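Cold water, mostly

I kept a notebook of our water and power use from last November until this one, and a few people asked me to write up what I learned about laundry. Most of it is boring. I will put it down anyway.

We moved to Olvera two years ago. The water is very hard. The kettle gets a white crust in a few weeks, and the shower head has to be soaked in vinegar every other month. At the old apartment in Zerstead the water was soft and I never thought about any of this. I used the same detergent, the same amount, the same settings for years, and the towels were fine. Here they went stiff and gray within a season.

My first idea was more detergent. That was wrong, or at least it was wrong the way I did it. I was pouring to the top line of the cap for every load, and the towels came out with a sour smell once they got damp again. My friend Tamara Onu used to work at a hotel laundry, and she told me to run one of the towels through a hot wash with nothing in it and look at the water. It was cloudy and full of suds. That was old soap coming out. I did it twice more before the water looked clear.

After that I switched to powder. Powder does better in hard water than the liquid I had been buying, and it costs less. I use the amount on the box for hard water and I use a scoop, because I can't judge it by eye. For towels I add washing soda. I stopped using fabric softener completely. It makes towels feel nice for a day and then they don't dry you.

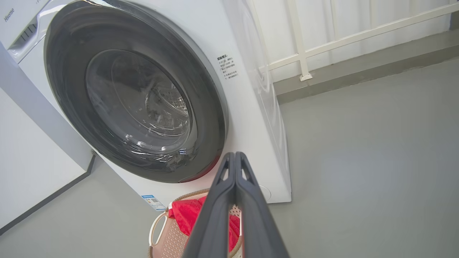
A front-loader with the plastic film still on.

The other change was temperature. I wash almost everything cold now. Shirts, jeans, T-shirts, anything dark. Sheets and towels go in warm, and kitchen cloths go in hot. I was raised on hot water for whites and it took me a while to stop, but I can't see a difference in the shirts. The one place cold water lets me down is anything with cooking oil on it. For that I rub in a little dish soap and leave it for an hour first.

I had hoped the notebook would give me a good clean number for what cold washing saves. It doesn't, really. Our total for electricity over the year was 758 dollars, which is lower than the year before, but we also had a mild winter and I was away for most of a month. The laundry is in there somewhere. I would need a separate meter to say more than that, and I'm not going to buy one.

Load size mattered more than I thought it would. I used to wash when I ran out of something, so there were a lot of half loads. Now I wait. We went from 13 loads in the first month of the notebook to eight in the last one, same two people, same clothes. Jeans get worn more than once. Sweaters get hung by the window overnight and go back in the drawer.

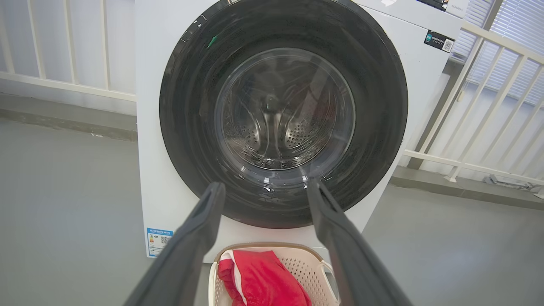

Waiting does have a cost. Damp gym clothes can't sit in a basket for five days, so those get rinsed in the sink and hung over the tub until there is a full load. I forget about a third of the time and then I regret it. A mesh hamper helped some. The old one was a lidded box and everything in it smelled like the worst thing in it.

Drying is the part I have not solved. We have no yard, and the balcony faces north. From spring until early fall I can hang things out there and they are dry by evening. The rest of the year it all goes on a rack in the spare room with the door open and a small fan on low. Jeans take two days. Towels take a day and a half if I shake them out hard first – this really does help, and it also makes them softer. I put the rack crosswise to the fan and leave every other bar empty.

People have asked about the laundry sheets that come in a flat cardboard envelope. I tried one box. They were fine on shirts and poor on towels, and at two sheets a load the box was gone fast. They would be good for travel. I have three left and they are in my suitcase.

The notebook is full now. I don't plan to start another one for laundry, but I may do one for groceries, where I suspect the news is worse.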